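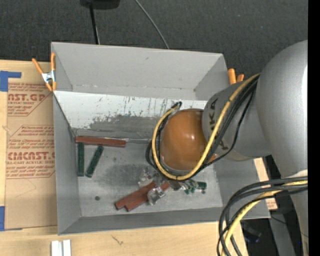

Graue Wanne auf dem Holztisch, drei rotbraune Klötze drin

**10. Mai 2022**, Studio, Nachmittag und Abend

Weiter am Live-Set für Asance. Stand von gestern: Drumcomputer und Bassstimme laufen synchron, der Prallex hängt noch eine Spur hinterher. Clock jetzt direkt vom Taltus abgegriffen und nicht mehr über die Thru-Box. Danach saß es. Thru-Box zur Seite gelegt, Netzteil brummt ohnehin.

Tempo für den Mittelteil auf 77 BPM festgelegt. Shivam wollte schneller, aber dann verschmiert der Hall auf den Akkorden komplett. Haben beide Fassungen aufgenommen, liegen im Ordner »Upadhyay« unter Mittelteil_a und Mittelteil_b. Bitte b nicht löschen, da ist am Anfang ein brauchbares Rauschen drauf.

Patch 26 (Pad, tief):
- Filter fast zu, Resonanz knapp unter Selbstoszillation
- LFO 2 auf Pulsbreite, sehr langsam
- zweiter Oszillator eine Quinte höher, nur leise beigemischt
- Attack länger als im Stück davor, sonst klickt es beim Einsatz

Patch driftet in der ersten halben Stunde nach dem Einschalten hörbar nach unten. Vor dem Konzert also früh anmachen und erst kurz vor Beginn stimmen. Trimmer am Oszillator nicht angefasst, will ich mit Shakuntala zusammen machen, sie hat den Schaltplan.

Bandecho: linker Kanal dumpf. Köpfe gereinigt, etwas besser. Andruckrolle ist hart geworden, Ersatz bestellt. Bis dahin nur rechts benutzen und im Pult in die Mitte legen.

Aufnahme vom Abend: 284 MB, ein durchgehender Take, 24 Bit. Brauchbar ab dem zweiten Einsatz vom Bass. Gegen Ende habe ich den falschen Send aufgezogen, der Hall kippt in die Rückkopplung. Shivam findet die Stelle gut, ich nicht. Shakuntala soll entscheiden.

Offen:
- Midikanal 3 ist doppelt belegt (Bass und Prallex), umlegen
- Stück für Upadhyay kürzen, Intro ist zu lang
- Liste mit Kabellängen für die Bühne an Shivam Awasthi
- Shakuntala Srivastava wegen September fragen, ob sie die Visuals wieder selbst fährt
- Sicherungen für den Taltus nachkaufen, träge

Lötstation hinten links heizt wieder normal, neue Spitze ist drauf.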